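I caught Na-rae Shin over tea at Mirkeck, where she's been collecting examples for a learning system called Hulora since March. I'd expected someone typing code. She mostly moves tins!

"You show it the same job again and again, a bit differently each time," she told me. "Tin on the left, tin by the bins, tin turned round." They had 3074 examples when we spoke, and a good day adds 90 more. I asked if the clumsy ones get thrown out. "No, I label them and keep them. It needs to see a missed grab too."

So who decides what counts as clumsy? She laughed at that one - she does, and she says she's stricter before lunch. Her next batch is 520 runs with the bins swapped over, and I've been promised a go at it (heaven help Hulora).

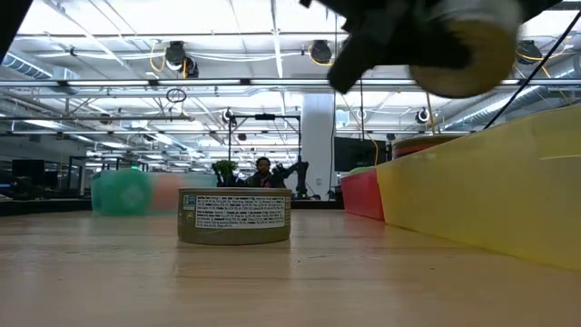 Ladenau wrote in afterwards to ask whether two people labelling the same run would ever agree on what a miss is.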